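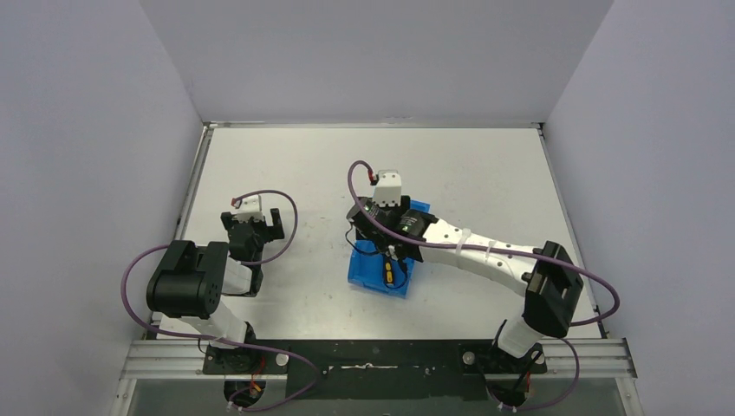
What is the best way to keep small hand tools together on a shared workbench?
One open bin per bench, left on the bench top, with only the tools that get used at that bench every day. Everything else goes back on the wall or in the drawers.

That was the short form of what we agreed on Wednesday. The longer form follows, with Declan's message quoted so people who missed it can see what I'm replying to.

Declan Katene wrote:

> I spent most of the morning looking for the small Phillips at
> the Mellis bench. It was in the drawer under the Troncoso bench,
> under a bag of zip ties. I put it back and by 2 it was gone again.
> Could we either label the drivers or go back to the pegboard? I'm
> also not sure the bins are helping. People drop them in on top of
> whatever cable is already in there and then you pull out the whole
> tangle.
>
> Also, does anyone know who ordered from Prustow last time? We are
> down to the last few bags of the short screws.
>
> Declan

The pegboard is still up, but it's on the far wall and people stop walking over to it by the second day. I would keep the bins and change what goes in them.

Drivers: one Phillips, one flat and the hex set in each bin. I have a roll of colored tape and will put a band on the handles this week, blue for Mellis, green for Troncoso. If you find a green one in the Mellis bin, carry it back.

Cables: no loose cable in the bins. Coil it, put a strap on it and hang it on the hooks by the door. Cable that is plugged in and in use should run behind or beside the bin and not through it. I agree with Declan that this is most of the problem.

Bin size: the shallow ones are better. In the deep ones the short drivers end up at the bottom under the tape and the calipers. I have two spare shallow bins in Prilville and can bring them over.

Wiping down: please do the white tops with a damp cloth before you leave. The grey scuffs come off with a melamine sponge if you get to them early. I've had no luck with the older ones.

Screws: the Prustow order was mine. The short ones come in bags of 100 and I got 600 last time. I'll order the same again unless somebody wants a different length. Tell me by the end of the week. The part number is on the lid of the drawer, second row, left side.

One more thing on the drawers. The labels on the bottom row are wrong and have been since January. I'll redo them when I do the tape.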